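# Perguntas frequentes: discos e gavetas de computadores de mesa

O Serviço de Apoio Informático da Cooperativa Gullulano disponibiliza nesta página as respostas às dúvidas mais comuns sobre a substituição e a entrega de discos rígidos. As orientações aplicam-se aos postos fixos das instalações de Ondby e de Koler. Os portáteis seguem um procedimento próprio.

### Quem pode solicitar a substituição de um disco?

Qualquer trabalhador com posto fixo atribuído. O pedido é feito pelo formulário interno e deve ser validado pela chefia direta. Não são aceites pedidos por telefone.

### Posso abrir a caixa do computador por iniciativa própria?

Não. A abertura está reservada aos técnicos do Serviço e às pessoas que concluíram a formação interna de seis horas. A lista de pessoas autorizadas é atualizada todos os anos, em março.

### O que devo fazer antes da intervenção?

- Guardar os ficheiros de trabalho na pasta de rede da unidade.
- Encerrar a sessão e desligar o equipamento.
- Retirar da secretária documentos, copos e objetos pessoais.
- Deixar visível a etiqueta de inventário.

O Serviço não se responsabiliza por ficheiros guardados apenas no disco local.

### Quanto tempo demora?

A troca simples fica concluída na própria manhã, desde que o posto esteja livre às 9h00. Quando é necessário copiar dados, o equipamento pode ficar retido até ao dia útil seguinte. Durante o último exercício foram tratados quase 3000 pedidos, pelo que se recomenda a marcação antecipada.

### O disco é entregue com ou sem gaveta?

Sempre com a gaveta em que estava montado. As gavetas de plástico são reutilizadas e nem todos os modelos são compatíveis entre si. Nas gavetas com patilha, o disco deve ser segurado pelas calhas laterais, sem tocar nos contactos nem na placa de circuito. 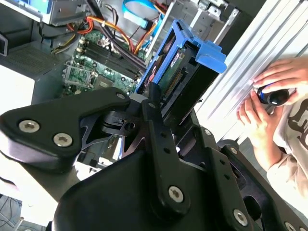

*Disco na respetiva gaveta azul, com os contactos dourados à vista; ao fundo, o interior da caixa do computador.*

### Como devem ficar os cabos depois da troca?

Os cabos de dados e de alimentação devem ficar afastados das ventoinhas e sem dobras acentuadas. Não é permitido prendê-los com fita adesiva. Se algum conector oferecer resistência, a operação é interrompida e comunicada ao Serviço.

### O que acontece aos discos retirados?

São registados pelo número de série e conservados durante 22 dias em armário fechado. Findo esse prazo, são apagados ou destruídos. A recolha é assegurada pela empresa Saengthong, em lotes de 100 unidades, mediante guia assinada.

### Posso recuperar um ficheiro de um disco já entregue?

Sim, dentro do prazo de conservação e com autorização escrita da chefia. O pedido deve indicar o nome do ficheiro e a sua localização aproximada.

### A quem devo dirigir outras questões?

Ao responsável pelo parque informático, Octavio Paucar, no balcão de atendimento de Ondby, das 9h00 às 12h30.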